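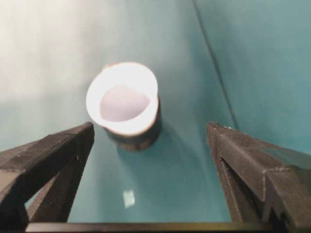 The wheel before the cart
Notes for the Saturday talk, 2024-08-17
Omprakash Chaudhary

Slide 1. Title. Wait for the doors to close.

Slide 2. Most lists of inventions put the wheel near the top and show a cart. I want to start earlier, with the potter. A turning support for clay is a wheel in every mechanical sense: a flat body, a centre, an axis, and a bearing of some kind. Carts need all of that and a good deal more.

Slide 3. Terms. I will use three and keep to them.
Tournette, or slow wheel: turned by hand, stops soon after the hand leaves it.
Fast wheel: heavy enough to keep its speed while both hands are on the clay.
Throwing: shaping a pot using the force of the spin. Only the fast wheel allows it.
Many books say "thrown" when they mean "finished on a slow wheel". Ask people to be wary of this in the older reports.

Slide 4. The slow wheel. Known in the Near East by the fourth millennium BC, and there are earlier claims. The early forms were simple: a mat or a shallow dish under the pot, pushed round so that the potter could stay seated. Then a pivot stone with a socket, one half sitting in the other. Basalt examples survive. Wooden ones mostly do not, so the stone ones are over-represented in any count.

Slide 5. Friction. Stone on stone wears and grips. Grease or wet clay in the socket helps for a time. The experimental pair on this slide was cut by Yang and named Nulley after the village where the stone came from. With a dry socket the upper half made 2 turns after one firm push. With animal fat it made 6. Neither is enough for throwing. Do not over-sell this - it is one pair of stones and one person pushing.

Slide 6. The flywheel. The answer is mass at the rim. Energy stored in a spinning body rises with the square of the distance of the mass from the axis, if the turning speed is held the same. Doubling the radius of a thin ring of the same mass gives four times the stored energy. Potters had no need of the formula. A wide, heavy disc behaves differently from a narrow one and the hand feels it at once.
(Pass the two discs round here. They weigh the same. Ask for them back.)

Slide 7. The kick wheel. A lower disc driven by the foot, an upper one for the clay, a shaft between them. Both hands are now free for the whole of the work. The date is disputed. Written and pictured evidence is late, and a wooden shaft leaves little behind apart from the bearing. Skip the second table if short of time.

Slide 8. Evidence on the pots. Spiral ridges inside the wall, and curved marks under the base where a cord cut it off a moving wheel. Straight parallel marks mean the wheel was still. Ridges alone are weak evidence, as a coil-built pot smoothed on a slow wheel can show them too. X-ray images of the wall help: coils leave joins, and voids in thrown clay tend to run at a slant.

Slide 9. The Pornotano sherds. 51 pieces, all from one pit, sorted in February. The Zurix scans show coil joins in the lower walls, with fine ridging above. My reading is coil building with wheel finishing. Other readings are possible and the rims are too worn to settle it.

Slide 10. Back to the cart. Wheeled vehicles appear in the middle of the fourth millennium BC, over a wide area and within a few centuries. Did the idea pass from potter to cartwright? The two bearings differ. A potter's wheel stands on a vertical pivot and carries its load downwards. A cart wheel turns on a horizontal axle and must take side loads and knocks. I know of no find that links the workshops. Say so plainly if asked.

Slide 11. Reading list and thanks. Leave this one up during questions. The sherd drawings are on the side table, numbered in pencil on the back.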